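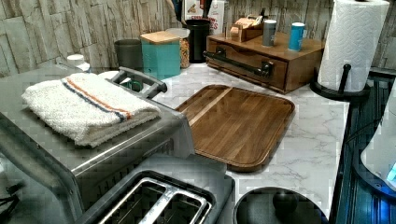
Reading time: 2 minutes

Shop > Electrical > Meters and Timers > Verken Plug-In Energy Meter

Verken Plug-In Energy Meter

Print this page | E-mail this page

We held out against stocking these for years. Most plug-in meters are sold on the promise that they will cut your electricity bill, and a meter can't do that. It sits between the plug and the socket and shows you a number. If you carry on exactly as before, your bill will be exactly as before, plus the price of the meter.

The Verken is the one we finally took on, mainly because the box makes fewer claims than the others. It shows watts, volts, running total in kWh and hours elapsed. You can put in your price per unit and it will show a cost, though you have to hold the button down for longer than seems right before it lets you change anything. The booklet is poor. We have put our own single sheet in with each one.

What it is good for: anything that switches itself on and off. Fridges, freezers, dehumidifiers, small ovens with a thermostat. The label on the back of these tells you the most they will draw, and people multiply that by the hours and frighten themselves. An appliance marked 1000 watts that spends half its time resting does not use a full unit every hour. Leave the meter on for a few days and read the total.

What it is not good for: phone chargers and televisions on standby. At very low loads we don't trust the reading, and we wouldn't trust it on the dearer models either. Anyone who tells you they have found the leak in their household budget by metering a clock radio is having you on.

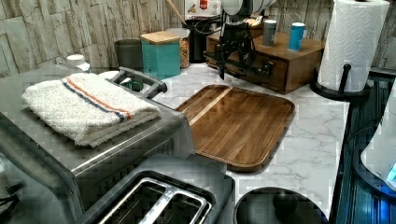

Kettles and toasters are hardly worth the bother. They draw a lot for a short time, you already know when they are on, and you are not going to give up toast. The same goes for the old Camacho meters, if you still have one in a drawer from 1995. They were well made but the dial is hard to read below 100 watts, and we can no longer get them checked.

We are often asked about the Orora version with the phone app. We tried it in February. It lost its connection twice and wanted an e-mail address before it would show a reading. We don't sell it.

Details

Fits: standard UK three-pin socket, indoors only
Display: watts, volts, kWh, cost, hours
Memory: keeps the total when unplugged
Lead: none, plugs straight in
Guarantee: 11 months from us, whatever the box says about registering online

It is a bulky thing and will cover part of the next socket on a double. Do not use it on an extension reel or with anything above the rating printed on its back.

Collection from the Groltthorpe counter or by post. Returns accepted if the sheet and booklet are both in the box.

Print this page | E-mail this page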